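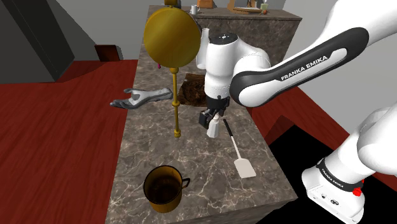

Jorance students teach a simulated arm its way around the kitchen

25 January 2018

The kitchen that the after-school robotics club at Jorance has been working in all winter does not have running water, and you could not cook an egg in it if you tried. It lives on a row of computers in the back of the library, and in it a Franka Emika arm, all white and black, reaches out over a long marble-look counter to practice the sort of chores most of us do with half an eye open.

The students have been at it since the fall, and they are very happy to talk about it — so happy, in fact, that this reporter came for a half-hour visit and left when the lights were being turned off. The exercise of the moment is the white bottle. The arm has to come down over the counter, close its two black fingers on the bottle, keep it upright, and set it down again in a spot the students have picked out. There is a golden frying pan to steer clear of, along with a pot, a spatula, a tray and a gray glove.

"People think the picking up is the hard part," said Mohcine Erraji, who started the club and still brings the snacks. "The kids had that in a couple of weeks. Putting it down nicely, without knocking into the pan, that has taken us most of the winter, and I think we're all better for it."

There are seven students in the club this year, most of whom had never written a line of code before they joined. They work in pairs, with the odd one out keeping the logbook, and every run goes into it, good or bad. By the time of our visit the logbook had reached run number 1613, and a fair share of those, the students cheerfully admit, ended with something on the floor. The nice thing about a simulated floor is that there is no sweeping up afterward, and a fresh try is only a click away.

Marichka Bilyk, a junior, has written much of the code that decides how the arm should come in toward an object. She began by having it travel in a straight line, which worked very well until the pan was put in the way, and she has since rewritten that part more times than she cares to remember. Her latest version swings wide and comes down from above.

"It looks slow, and my dad says it looks nervous," she said. "But I would be nervous too with all that stuff on the counter!"

The club will take its work to the Borkano student challenge in May, where teams from schools across the region run their programs on a kitchen layout they have not seen before. Each team gets 200 tries, and the judges look at how many objects end up where they were supposed to go. Jorance entered once before and came home without a prize but with a good long list of things to fix.

Families and neighbors who would like to see the arm at work are welcome to stop by the library after school. The club is also glad to hear from anyone with a spare monitor to give away.

Comments

stisness_mom: My son is in this club and now he tells me I set the dishes down wrong. So proud of all of them.

R. Fuentealba: Great story. Do they take eighth graders? Mine would love it.

oldtimer3048: In my day we had wood shop. This looks like fun too though, good luck in May.

Related
Fuentealba bridge to close for spring repairs
Library adds evening hours for exam season
Stisness choir looking for tenors

Contact the newsroom | Copyright 2018 | Back to top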